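Clearing the kitchen table is still your job

Every winter somebody tells me the household robot is two years off. I have been editing this newsletter long enough to have heard it from people who have since retired. So when readers wrote in after the Govelstead home show to ask whether they should hold off on hiring a cleaner, I thought the question deserved a straight reply before the long one. No, don't hold off. If you need help with the house, get help with the house.

The longer reply is about what a chore is made of, and why the bits that look easy are the bits that keep going wrong. 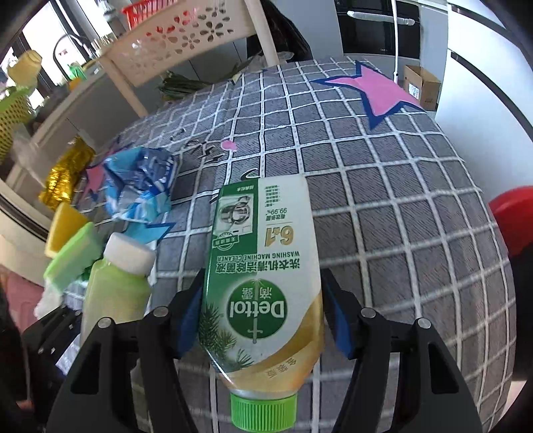

By Yurani Cárdenas
Home & Workshop column, 10th February

Start with picking something up. A bottle of washing machine cleaner is a fair test, and I'll give credit where it's due: two padded fingers can hold one perfectly well, even upside down. Holding is mostly a solved problem for things with firm sides that don't mind being squeezed a bit. A squeeze bottle does mind, of course, once the cap is off. Then you want a grip tight enough not to drop it and loose enough not to send cleaner across the tablecloth, and the right grip changes as the bottle empties. You and I adjust for that without thinking. A machine has to be taught it, or has to be lucky.

At the show I watched the Nidoveck arm put away a shelf of groceries. It took 14 minutes. The boxes were all boxes, the cans were all cans, and the man on the stand had set them out in a neat row with the labels facing front. I asked if he would mind tipping the lot into a shopping bag and letting the arm start from there. He said that was on the roadmap for May. I have a drawer full of roadmaps.

Real kitchen tables don't look like that stand. They have a crumpled plastic bag on them, and you can't tell from the outside if the bag is trash or has somebody's lunch in it. They have a sponge that might be new and might be on its last legs. They have cloths, and cloth is miserable stuff for a machine, with no shape of its own and a different outline every time it's put down. 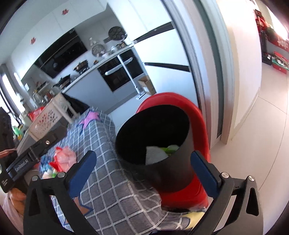 Much of the current effort goes into having people do the work with a gripper in their own hand, so that a robot can later learn from the recordings. I think this is a sensible idea, for what it's worth. It gets the thing out of the lab and into kitchens with chairs in the way and jackets hung over them. But notice who is doing the chore. A person decides what to pick up, walks over to it, leans around the corner of the table and knows when to stop. The fingers are a machine's fingers and everything behind them is a human being. When you see a clip of one of these jobs going smoothly, ask whose arm it is before you reach for your wallet.

Emiliano Urquijo, who ran a packing line for years and now fixes the ones other people bought, put it to me more kindly than I would have. "The hand is fine," he said. "It's the deciding I don't trust." On his lines the deciding was taken out on purpose. Every carton came down the belt the same way up, and if one didn't, a light went on and a person walked over. He reckons the shop floor will get its general-purpose helper well before the home does, and I agree with him, mainly on the grounds that a shop floor can be rearranged to suit the helper. My kitchen can't – or it could, but then I'd be doing chores for the robot.

Take the trash. People assume this one is easy because the bin doesn't move and you only have to let go. 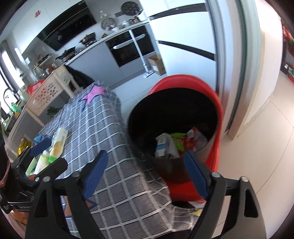
Packaging in a lined bin beside the kitchen table, with the gripper's fingers open.

Letting go over a bin is easy, I'll grant that. Knowing what belongs in there is harder. An empty snack bag and a half-full one look the same if they've been scrunched up the same way. A carton may need to go in a different bin altogether, depending on your town. And then there's the liner, which has to be gathered up, tied, lifted out without tearing and replaced with a new one that has to be peeled open. I have yet to see a home machine do that last part from start to finish. I asked at 3 stands. Two changed the subject and the third offered me a tote bag.

The Stokanix people do have a wheeled unit that will carry a full bag to the door if you tie it and hang it on the hook yourself. It rents for $269 a month. I would like to meet the household whose trouble with the trash is the walk to the door. (There are some, and for anyone who has difficulty walking or carrying I can see the point of it. That wasn't how it was being sold.)

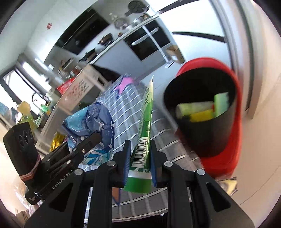

Small upright things are another sore spot. A tube will stand happily between two fingers, but it also has to go somewhere, and the somewhere is usually a cup or a holder with other things already in it. Getting one more item into a crowded cup is a matter of nudging and wiggling, and of feeling the others shift. Most of the arms I've tried have very little sense of touch, so they push down and hope. On the Lorente stand I dropped a second sponge into the caddy before the demo began. The arm put the next one in on top, let go, and carried on to its closing wave while the sponge rolled off onto the counter.

Lorente, to their credit, laughed and let me try again. Same result.

I'm not against any of it. A robot vacuum has kept my hallway decent for years, and the last one cost me $400, which I don't regret. It does one job on one flat surface, though, and I still pick up the socks first. If somebody wants to sell me a machine that clears the table, I'd like to see it work on a table I've messed up myself, with no one from the company touching anything, and with the liner changed at the end. Makers who fancy that can write to me at the usual address. The offer also stood last year, and I had one letter, asking for the dimensions of my table.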